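Skirano Support – Ticket history
Status: Closed, resolved
Product: Brustent B2 condensing dryer
Site: Buenaventura, ground floor laundry
Category: Cycle ends early / load damp

Initial report
Dryer stops before the load is dry. Display shows End, no error code. Happens on Sensor Dry at every dryness level. Timed Dry runs to the end as set. Lint filter cleaned before each load. Problem started in August after the machine was moved to the other wall. Firmware is 317.

Reply from support
Please do the following and report back.
1. Switch off at the wall for 10 minutes, then restart.
2. Empty the water tank and reseat it until it clicks.
3. Pull out the condenser unit, rinse it under the tap from the back, let it drain, refit.
4. Run Sensor Dry, Normal, with a medium cotton load. Note any change in the time remaining.

Customer update
All four done. Condenser had a thin layer of lint on the rear face, now clean. Tank was already seated. Display started at 1:50, dropped to 0:20 within a few minutes, then End. Cotton load still wet at the waistbands and collars. Same result on a second run.

Reply from support
The drop in time remaining means the controller is reading the load as nearly dry. Two usual causes on this model: residue on the moisture sensor strips, or a poor connection between the strips and the board. Wipe both metal strips inside the door opening with white vinegar on a soft cloth. Do not use an abrasive pad. Then open the service menu (hold Start and Delicate together for five seconds) and read value S2 with the drum empty and again with a wet towel pressed across both strips.

Customer update
Strips wiped, some gray film came off. S2 empty: 2000. S2 with wet towel: 500. Ran Sensor Dry again at 7 pm, stopped early again but ran longer than before.

Reply from support
An empty reading of 2000 is correct. With a wet towel the value should fall below 337, so 500 points to resistance in the sensor circuit. Unplug the machine, remove the lower front panel (two screws) and check the two-pin connector on the left. It can work partly loose when the machine is tipped for moving. Push it home, refit the panel, and repeat the S2 test before running a load.

Customer update
Connector was backed out on one side. Pushed in, felt it seat. S2 with wet towel is now 317 – same number as the firmware, but I checked it twice. Empty still 2000.
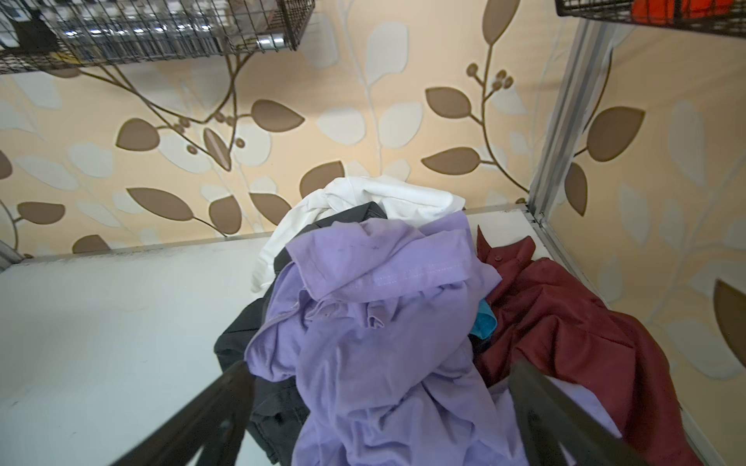

Test load on Sensor Dry, Normal, spin speed in the washer left as before. Time remaining came down in steps and the cycle ran 1 hour 40. I checked seams and thick areas by hand after unloading. The lavender shirt on the white shelf was dry along the stitching, and so was the dark charcoal garment next to it. Two more loads since then, both finished dry. The Grunent stacking kit is still fitted and does not touch the front panel.

Reply from support
Readings are within range. No parts needed. Wipe the strips once a month if you use dryer sheets – the coating builds up and moves the S2 value over time. If the wet towel reading goes above 337 again with clean strips, reopen this ticket and we will send a replacement harness.

Customer update
No dryer sheets here, but fabric softener in most washes. Will wipe monthly. OK to close.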